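# Chapter 8: The Arm That Worked on Screen

Treasa Buckley had a simulated arm hanging up a rod by the second evening of her build. She ran the routine 100 times and it never missed. 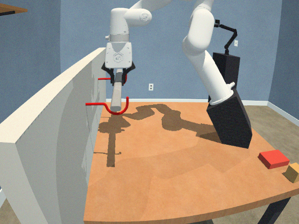

Then she bolted a real arm to a bench at Nolonora, the shared workshop where she rents a shelf, and it missed on the first try. It missed on most of the tries after that, too.

You should expect the same. A simulator is a set of guesses about friction, weight and stiffness, and somebody typed those guesses in. The table in the model doesn't sag. The wall doesn't flex when something leans on it. If your plan depends on a score you got on screen, you don't have a plan yet — you have a reason to start measuring.

Tatiana Beneš, who shares the bench on Thursday nights, was blunter. She had spent 800 dollars on a kit from Prerberg after watching its demo clips, and she wanted to know how many takes each clip had needed. The seller never answered her. Ask anyway, every time.

This chapter doesn't argue against simulation. Buckley's model caught a bad joint limit that could have cost her a motor, and it cost nothing to run overnight. What it couldn't tell her was whether her mounting plate was flat. (It was out by 2 millimeters at one corner.)

We'll begin with the dull part: checking the bench, the mount and the grip with the power off. Section 8.1 covers the tools, most of which you can borrow. Keep a notebook for the failed runs, and write them down before you change any settings.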